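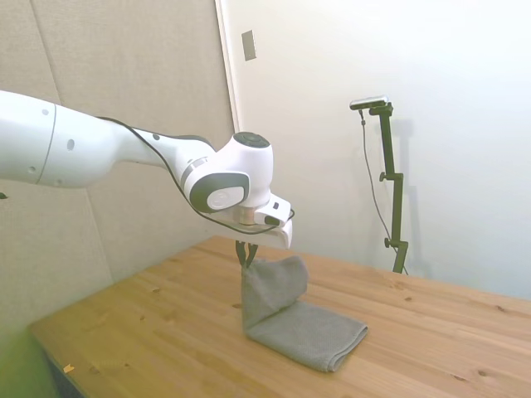

Oiling a beech worktop: how many coats before use?

dovetail_dan
Posted 2021-07-29

Fitted a Jasmont beech worktop in June. The leaflet says 3 coats of hard wax oil, 24 hours between each. The tin (Fideo, satin) says 2 and warns against a third. I have put on two and the end grain by the sink still feels dry. Do I follow the leaflet or the tin?

kerfline
Follow the tin. The leaflet was written for plain oil. Hard wax oil stops soaking in after the second coat and anything more sits on top and goes tacky.

M_Purbeck
Disagree as far as end grain goes. It drinks far more than the face. I give it an extra coat on its own, wiped off after ten minutes, and leave the rest alone.

kerfline
Wiped off, fine. Most people don't wipe.

dovetail_dan
What grit did you stop at? I went to 240 all over.

M_Purbeck
120 then 150 on the face. 240 on the end grain only – it closes the fibres a bit and evens up the colour. At 240 on the face the oil can't get in properly, so your second coat may not have done much.

sawhorse61
I've had an Ostrowski top down for years, sanded to 240, two coats, no trouble. Depends how hard you scrub it. The underside matters more. Leave that bare and the board cups.

kerfline
Agreed on the underside. One coat minimum, and the inside of the sink cut-out.

dovetail_dan
Underside has one coat. Cut-out has none, the sink is already sealed in.

sawhorse61
Then the sink comes out. Water gets under the bead sooner or later and beech goes black quickly.

M_Purbeck
Taking it out over a bead that's sound seems excessive. Check it from below with a torch every few months. If the edge darkens, lift it then.

sawhorse61
By then it's stained.

dovetail_dan
I'll do the end grain at the weekend, wiped back, and look at the cut-out from inside the cupboard before deciding on the sink.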